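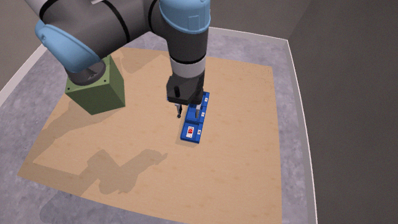
Before we spend the arm money

I promised an update on the arm for the Fostbridge packing room, so here goes. We haven't bought it yet! What we have done is let Karam run our job in simulation first: an arm on a pedestal, a wooden board, and a row of blue blocks in place of our cartons. It costs us 375 dollars a month, and I was grumpy about paying for pretend blocks until I saw how many questions came out of it.

The big one was the gripper. The quote from Lellwood has a two-finger gripper on it, and I'd been treating that line as settled. Now I want to know how far those fingers need to open for our widest carton, and whether a second set of fingertips (139 dollars a pair, before shipping) belongs in the first order or can wait.

Then there's the pedestal. I had nothing in the budget for one – I suppose I thought the arm would sit on the bench next to the tape gun. Filtenel can make us a steel one, but they want 8 weeks, so that order has to go in before the arm order does.

We've also got to measure the bench again. My drawing says 42 inches deep and the one in the shared folder says something else. If you were around when it was put in and remember which is right, please come find me before the October budget meeting.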